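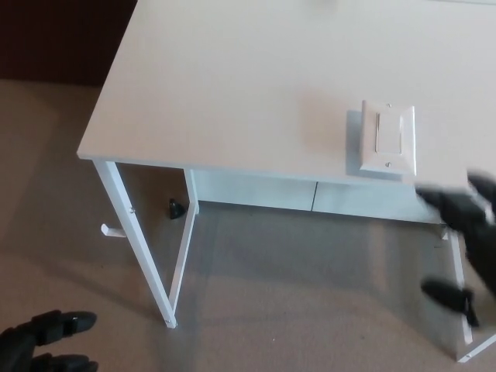 机器人社例会记录,周三晚。先过上周欠的:Bridero 预选赛报名表已交,编号138,队名还是用 Clekden,不改了。然后说“按开关”这一项。开关面板放白桌子上,离桌子前沿很近,右手从右边过去,底下就是地毯,按偏了很容易把整块推下去。有人提议往桌子里面挪,有人说规则没写位置,练难的没坏处。争了半天,定:先照现在的位置练,掉过一次再说。

进度
- 手部控制程序合并完,右手延迟比上个版本小,左手还没测
- 采集的操作记录一共1,568条,标注完的不到一半,标注组说人手不够,下周从机械组借人
- 左手这一项基本不用,停哪儿没定。暂定停在桌子左下方,别乱晃
- 充电器又少一个,谁拿走了请放回柜子,不追究

预算
Zudville 那边的材料费报销下来了,发票抬头写错的那张要重开。备用手指套再买4个,颜色随便。有人想顺便买新电池,没通过,等二月份决赛名单出来在说。
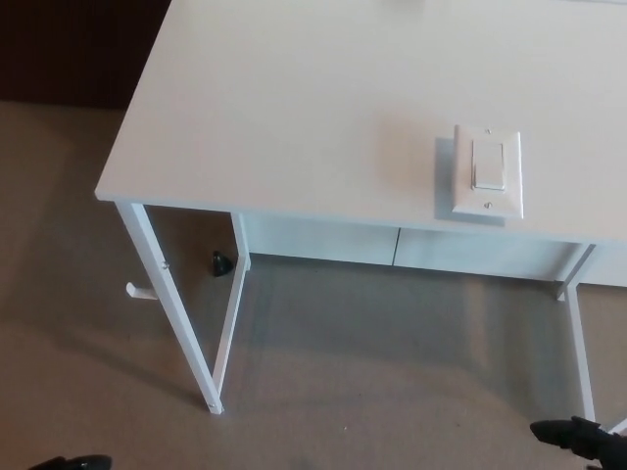

评分细则讨论,时间最长的一项。指导老师转来 Ndlovu 杯的旧规则给大家参考,里面“开关”只算按到位,碰到面板边框不扣分,我们自己测试要不要严一点,意见不一。面板上下各一颗螺丝,中间是翘板,有同学建议就拿两颗螺丝当界线,手指落在螺丝以外算失误,好判,不用量尺子。多数同意。另外桌腿上那个小白钩子往左伸出来,左手走低位的时候要绕开,路径组记一下,限位值改完发群里。桌子底下地毯上有个黑色小东西,散会后谁顺手捡一下,看是不是哪里掉的零件。

待办
1. 路径组:左手限位,下次例会前
2. 标注组:先标开关这一类,其它往后放
3. 机械组:出人帮标注,名单自己报
4. 宣传:展板文字还没写,标题别再用感叹号了
5. 全体:实验记录本要写日期,上次有13页没写,对不上数据

其他
新社员问能不能周末来练,答复:可以,须有老社员在场,钥匙找值班的拿,用完登计。
校庆展示要不要现场演示,没定。反对的觉得失败了不好看,支持的说录像没人看。下次带方案再议。
借用教室下月要重新申请,表格在群文件,别用旧版的。

下次例会时间不变,地点等通知。

最后更新:2020年10月7日
搜索本站 请输入关键词
分享 4 评论 13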